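Chapter 5
Dressing Tables and Bedroom Seating

The bedroom is often the last room in a house to be planned. Beds and wardrobes are bought first because people need them, and whatever floor is left goes to the smaller pieces. This chapter deals with those smaller pieces: the dressing table or vanity, the mirror that stands on it, and the seat that goes with it.

A dressing table is a light piece of furniture. It carries little weight, it is used for short periods, and it is looked at far more than it is worked at. For these reasons makers have always allowed themselves more ornament here than on a desk or a kitchen table. The Hanrahan catalog, which we used in Chapter 2 for dining chairs, gives more pages to vanities than to desks, and most of the difference is a matter of legs and mirrors.

Three terms should be learned before going further. A cabriole leg curves outward at the top and inward toward the foot. The apron is the strip that runs below the tabletop between the legs. It may be straight or scalloped, and a drawer is often set into it. A carcase is the box of any cabinet or drawer unit, without its doors, drawers or fittings.

Carved pieces are usually placed against a plain wall. Wallpaper with a strong pattern competes with the carving, and the outline of the mirror gets lost. The floor matters too. A dark, glossy floor shows up pale legs very clearly, but it also shows dust and throws back the ceiling lights, so lamps should be chosen with that in mind.

Seating is treated more freely. A matching stool is sold with many vanities, but students at Kelelgate are asked to try a seat from another set before settling on the matching one. Height comes first — the knees must clear the apron — and finish comes second.

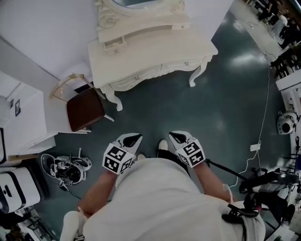 Murray Pearce disagrees with this order. In his view a brown leather seat beside a carved white table looks borrowed from another room, and he would sooner raise or lower a matching stool than bring in a stranger. He also points out that a curved back, however low, stops the stool from sliding fully under the table, and in a narrow bedroom that costs floor.

Both positions will come up again in Section 5.2, where the Plelitwood room is planned on a budget of 500 dollars. Before reading it, measure the seat you are using now and write down the height.

5.1 Legs, Aprons and Drawers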